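Search this site
Enter keywords

Mastwood Film Awards Night: Front-of-House Safety Checklist, With Comments

Second walk-through done, and the old Dufour theater is looking so good! Marisol Ledesma and I went floor to roof with flashlights, starting at the street doors and finishing up in the follow-spot booth (78 steps felt like more in April heat). Comments are mine unless marked.

Red carpet and arrivals

[OK] Carpet taped along both long edges. Lovely flat job by Tanner Hawthorne's crew.
[FIX] Seam near the photo wall lifts at one corner. Heels will find it. Retape before the first car.
[OK] Photo wall weighted at both feet. We pushed on it pretty hard and it stayed put.
[FIX] Fan barrier has a gap by the ticket window. One more section closes it.
[OK] Car drop-off lane clear, curb painted.

Lobby

[OK] Exit signs lit, all of them, including the one over the coat check that was dark last year. Hooray!
[OK] Extinguishers tagged and in date.
[FIX] Poster easels for the Best Actress nominees are standing in the path to the side doors. Beautiful posters, wrong spot. Move them to the stair wall.
[ASK] Popcorn cart: who has the key to the breaker panel? Marisol to find out.

Auditorium

[OK] 1,168 seats checked row by row. Armrests tight, aisle lights working.
[FIX] 4 seats in the balcony don't fold up all the way. Rope them off and reseat those guests downstairs.
[OK] Balcony rail solid the whole way across.
[OK] Aisles clear. TV cable now runs under ramps instead of over the carpet, a huge improvement.
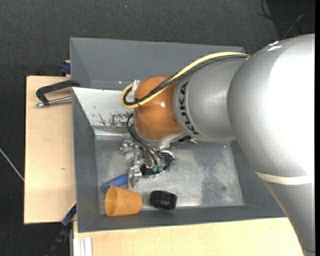
Can winners use the center stairs to reach the stage?
Use the house-left stairs until the center ones get a handrail. Ushers will walk each winner over, and the band has agreed to play a little longer.

Stage and backstage

[OK] Edge of stage marked with white tape, easy to see from the podium even with the lights up full.
[FIX] Trophy table wobbles. Shim it or swap it. (Demyd Dmytriv: "Swap it. I have a better one in the shop.")
[OK] Safety cables on every hanging light. Demyd climbed up and put a hand on each.
[FIX] Dressing room hallway has costume racks on both sides. One side only, please.
[OK] Quick-change booth for the Kestel dance number has a fan and a proper light. The dancers are going to love it.

After-party, upper lounge

[OK] Posted limit is 500, and the door staff have clickers.
[FIX] Candles on the sample table were real. Battery ones only.

Still open: center handrail, breaker key, carpet seam. Florence Sawatzky signs off once those are closed, and I can't wait for the curtain.

Carter Perron, house manager

Recent posts
Jestus wins the short film jury prize
How seats are assigned for nominees and guests
Meet the Kestel dancers
Parking near the Dufour

Contact | Copyright Mastwood Film Awards | Back to top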